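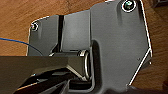
Subject: Re: [home-repair] Screws in molded plastic parts, again

Good evening to the list,

I was away for most of August and read this question only now. I hope an answer is still useful. I quote the message first and write my answer under each part, as it is the custom here.

> Hello all. I have a dark gray plastic bracket with two screws, from a
> Clandent shelf that we bought in Ferkholm. One of the screws turns
> and turns and does not get tight. The other is fine. The shop says
> they do not sell the bracket alone, only the full set, and I do not
> want to buy a full set for one bad hole.

I had the same trouble with the same kind of shelf, so I understand you well. First please take the screw out completely and look at the thread. If there are gray shavings between the turns, the plastic has given up, and the screw itself is probably good. If the thread of the screw is flat, you are lucky, and you need only a new screw of the same size. Bring the old one to the shop with you. I once tried to describe a screw to the man at the counter by words and came home with the wrong bag.

> I tried to put a bit of wooden toothpick in the hole, as I always do
> with the kitchen cabinets. It held one evening.

In wood this works very well, and I do it also. In a hard plastic the toothpick has nothing to press into, and it only becomes dust. What I did was this: I cleaned the hole with a dry brush, filled it with two-part epoxy paste, and waited until the next day. Then I drilled a small hole in the middle, by hand, with the drill bit held in a pin vise. With an electric drill the plastic can become warm and soft, and the bit walks to one side. I speak from experience. My first bracket of the set has two holes now where there should be one.

When you put the screw back, turn it first a little to the left until you feel a small click, and only then to the right. In this way it finds the old thread. Stop when the head touches the plastic. I know the hand wants to give one more quarter turn, and it was exactly this quarter turn that broke mine.

> Can I use a longer screw? I have a box of 100 wood screws, 20 mm, and
> they look close enough.

I would not do it. A wood screw has a cone at the tip and can split the plastic from inside. Also, please measure how deep the hole is. On my bracket the 20 mm screw would have come out at the other side and gone into the table when I was working. A match with a pencil mark is good enough for the measuring.

About the length there was a long discussion on this list some years ago, and I think the other opinion was that a longer screw is fine if you drill first. Maybe for thick parts. My parts are thin.

> And the metal ring, does it need oil? It moved more easily when the
> shelf was new.

Here I am not so sure. Which ring do you mean exactly - the one which carries the rod, or the small one behind the wall plate? On my shelf there is only the first. I wiped it with a cloth and a drop of dish soap, dried it, and it moved again. I would keep oil away from it. Some oils are bad for some plastics, and nothing on my bracket says what plastic it is. If the soap does not help, a little dry candle wax is what I would try next.

> Last thing, how much weight do you trust on it after such a repair?

The paper that came with mine says 3 kg for each bracket. After the repair I put on it my spice jars, which are together 700 g on the kitchen scale, and I have left it so since spring. The heavy pot lives on the lower shelf. I do not say that the repair cannot carry more, I say only that I did not try.

One more thing which you did not ask. Work on a folded towel if your table is wood. I have an oiled table top from Marín, and there is a scratch across the grain from a screw that I pushed along with my sleeve. It is not deep, but in the evening light I see it every time. Put the screws in a saucer. They are dark, and on my floor tiles they disappear.

If the epoxy does not hold for you, write again. The hardware shop in Stornirstead had small brass inserts for plastic, in an open drawer near the paint, and you could buy them by the piece. I did not need them in the end, so I cannot tell how easy they are to put in. Perhaps somebody else here has used them?

Kind regards, and sorry for the long message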